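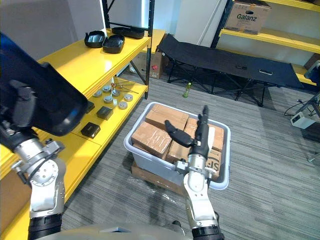 Chapter 3
Handling Parts with Two Arms

After reading this chapter you should be able to:
Choose between a one-handed and a two-handed grip for a given part
Lay out shelves and a bin inside the reach of a fixed pair of arms
Write a pick as a list of short moves, each with its own stop condition
Read a handling log and decide which fault to work on first

3.1 Where the build stands

In Chapter 2 the arms were bolted to the body, wired, and moved through their joint limits with nothing near them. The machine, which we call Jaber through the rest of the book, can now hold a position and repeat it. It has not yet been asked to touch anything.

Touching things is a different kind of job. When an arm moves through empty air, a small error in position costs nothing. When the same arm reaches for the rim of a tray, that error can push the tray along the shelf, bend a finger, or close the hand on nothing. Most of the work in this chapter goes into keeping small errors small, and into noticing them early when they do happen.

The exercises were worked out at Wivura, a shared workshop with carpeted floors and ordinary steel shelving. You do not need a special room. You do need a shelf that does not rock, a bin, a few light parts of different shapes, and enough clear floor for both arms to swing. Tape the feet of the shelf to the floor or mark their outline. If the shelf moves between sessions, every saved position has to be taught again.

3.2 One hand or two

A part can be carried in one hand if three things are true: the fingers can reach around some edge of it, the weight does not twist it out of the grip, and it does not swing into the other arm on the way. A shallow tray usually passes. A sealed carton may pass or fail depending on its width. A large curved shell usually fails, since there is no flat side to squeeze and the weight hangs well away from the fingers.

For a part that fails the test, use both hands. One hand takes the side and fixes the position. The other supports the lower edge and presses lightly. Avoid having both hands grip hard at once. If each arm is a little off in a different direction, they will pull against each other through the part, and either the part or a wrist will give.

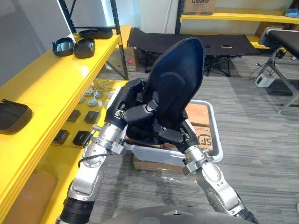
Figure 3.1 A two-handed hold on a curved shell. The left hand grips the side, and the fingers of the right hand press against the lower edge.

The Gotus controller used in this book handles this by naming one arm the leader. The leader follows the path. The other arm follows the leader at a fixed offset and is allowed to give way when the force on it rises. If your controller has no such mode, you can get close to it by lowering the stiffness of the second arm before the lift and raising it again after the part is set down.

3.3 What each camera is for

The head camera sees the whole work area. It is good for finding the bin, telling one shelf from another, and checking that no one is standing within reach. It is poor at the last few inches, because by then the hand is often in the way.

The wrist camera does the opposite. It sees very little of the room and a great deal of whatever is next to the fingers.
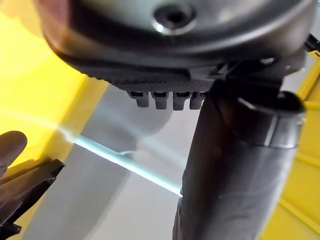 At that range a part may fill most of the view, and its outline is no longer much help in telling what it is. Work with edges and surface texture, and compare them with a saved view taken from the same distance. Expect the nearest finger to look soft. The lens is focused past it.

Hand over from the head camera to the wrist camera at a fixed point on every pick. We use a stop just short of contact. The arm halts there, the wrist camera takes over, and only then do the fingers begin to close.

3.4 Laying out the shelves

Keep parts of one kind on one level, with their open sides facing the same way, and leave finger room between neighbors. Trays pushed tightly together look neat and are hard to pick up. Small boxes and loose hardware belong on a lower shelf, where a hand reaching for a tray will not brush them.

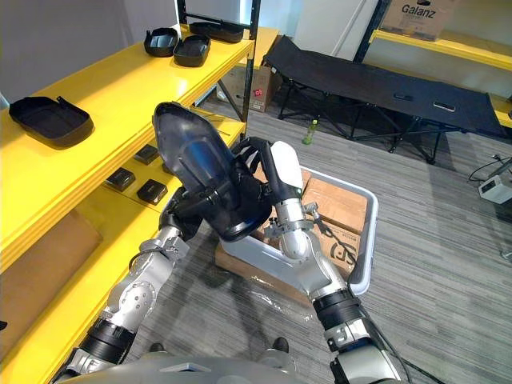
Figure 3.2 A tray held in the hand of the left arm, beside the yellow shelving. Four more trays lie open side up on the top shelf.

Set the bin on the floor where both arms can reach its center. Run power cables away from it on the side farther from the shelf.

3.5 Reading the log

The Wurnano logger writes one line for every attempted pick. The log supplied with this chapter holds 3,241 attempts. Of these, 2,164 finished without a correction and 114 ended with a dropped part. The rest were picks in which the hand had to back off and try again.

It is tempting to start with the drops because they make noise. Start with the retries. They are far more common, and many drops begin as a retry that closed on a poor edge. Sort the log by part type, then by shelf position, and look at the retries on the top shelf first. Section 3.6 goes through that sort one step at a time.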